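Renside Program
Progress report to the funder: demonstration visit
Prepared by Mwende Waweru, Stokeck
15 Sep 2023

1. Purpose

The grant schedule requires one on-site demonstration before release of the second payment. This report covers that visit. Meinrad Camenzind attended for the funder, together with two engineers from Mohamedi, the partner responsible for the control software.

2. Site

Visitors were first shown the main hall and given a safety briefing. The hall is laid out as separate workstations, each with arms mounted in pairs on an upright frame, so that one task can be changed over without stopping the others. Overhead lighting was left at its normal working level.
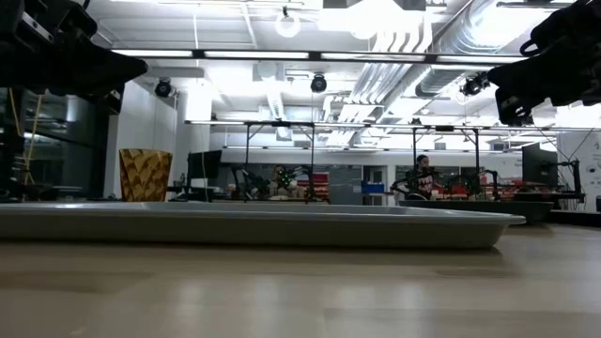
The visit ran for 140 minutes, including questions. Mr. Camenzind asked how operators are assigned. Each operator stays with one station for a full block of work and logs faults at that station only. Rotation between stations was tried in May and dropped when the fault logs became hard to compare.

3. Table-setting task

The demonstration task uses 2 arms over a shared tray. The items are a plate, a cup, a fork and a spoon. Flatware remains the hardest part of the task. A fork lying flat gives the fingers little to close on, and the approach angle has to be set from the handle. The Gavo release of the control software changes how that angle is chosen.

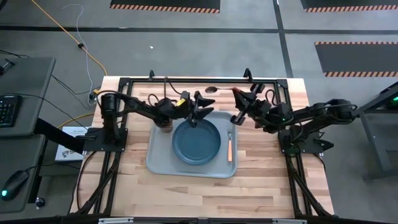 Table-setting station: plate and fork on the tray, spoon at the right gripper.

Visitors asked whether both arms may enter the space over the tray together. They may, subject to a minimum clearance enforced in software. The clearance value is conservative and slows the task. Mohamedi will propose a lower value after its own review.

4. Status against plan

Logged runs to date: 1244. All are indexed and available to the funder on request.
Operator training: complete.
Gavo release: installed at the table-setting station, pending elsewhere.
Written fault categories: in draft, 3 weeks behind plan. The delay does not affect the payment schedule.

5. Points raised by the funder

Mr. Camenzind requested that run logs state which software release was in use. This field has been added for new runs. Older entries will be filled in from the installation records.

He also requested a separate cost line for replacement gripper fingers, now carried under general supplies. Stokeck will show it separately in the next financial statement.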